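Mesh letter trays for small electrical bits on a worktop - any good?
Posted in Workshop & Storage, 2020-02-24

Nidia Tamayo
Trying to get a spare parts bench sorted before I lose my mind. I've got a small white table pushed up near the worktop and everything ends up in a heap on it. Terminal blocks, switches, odd connectors, the lot. I've put one of those silver mesh desk trays on the left hand side, the stacked sort meant for paper, mine's the Tundby one. Want to use it for bits I'm part way through checking.

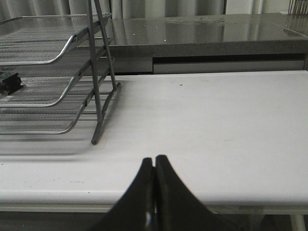 Two worries. One, small screws dropping through the mesh or rolling off the front. Two, the tiers are quite close together so I can't get my hand in at the back without scraping my knuckles. I do have a few plastic trays from Rengifo as well and wondered if I should just use those and put the mesh one back to paperwork. Table isn't big so can't really have both spread out. Any ideas welcome, need to get it done this week as I've a load more coming.

Wilmer Pacheco
Did this in December. Mesh is fine for anything bigger than a grape. Not fine for screws. Put a bit of card in the bottom tier, done.

Also push it right back. Mine was near the front and I kept catching it with my sleeve.

Amparo Giraldo
Use both, just give them differnt jobs. Mine at home goes like this, sorry it's rushed, on my break.

Clear the table first. Properly, everything off, wipe it. Then stand the organiser at one side and leave it there. Don't load it yet. Check it sits flat, the little feet on those wire frames get bent and then the whole thing rocks every time you take something out.

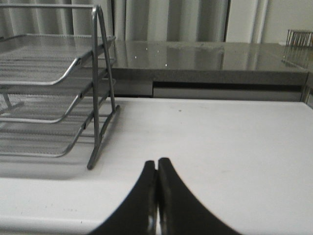
What goes where
Top tier - nothing heavy. Labels, bags, the list of what you've got. Or leave it empty, mine mostly is.
Middle - things you've tested and are happy with.
Bottom - things still to look at. Easiest to see into if you're sat down.

Plastic tray goes on the table next to it, not on the tiers. That's for the one thing you're working on and nothing else. Solid bottom so if a screw comes out it stays put. A bright colour helps, blue is good, you can see a cream or white connector against it straight away and dark green ones don't vanish either. 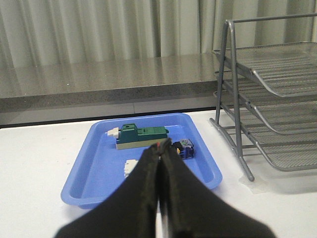
Keep it to one block at a time in there. I know it's tempting to tip a handful in. Then you end up with two loose screws and no idea which one they came out of. When it's done it goes up a tier, next one comes down.

Long things lie them along the tray, not across. And if a block has a bit sticking out the end, leave a gap at that end so it's not jammed against the side, I snapped one off a Steleck block doing that.

Yolanda Villanueva
Agree with Amparo mostly but three tiers is too many for switches imo. Can't get a chunky one in and out without tilting it. I'd go for a two tier where the bottom basket is deeper and wider than the top. Mine's an Onix, bought secondhand, paid next to nothing.

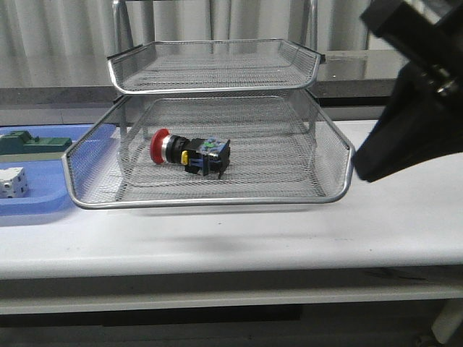
Emergency stop buttons are the awkward ones, big red cap at one end and the contact block on the other so they never stand up nicely. Lay them on their side. Terminals can snag in the mesh if you drag them - lift, don't slide.

I've got 375 odds and ends in mine and the shed together, all on a list, and the only stuff I ever lose is what I left on the table "for a minute". So whatever tray you pick, nothing lives on the bare table.

Nidia Tamayo
Thanks all. Going with card in the bottom tier for now and a blue tray beside it. Will look out for a two tier one, the knuckle thing is driving me mad. Amparo mine does rock a bit, is it ok to bend the foot back by hand or will it snap?

Amparo Giraldo
By hand is fine, go slow. Or stick a felt pad under teh short one.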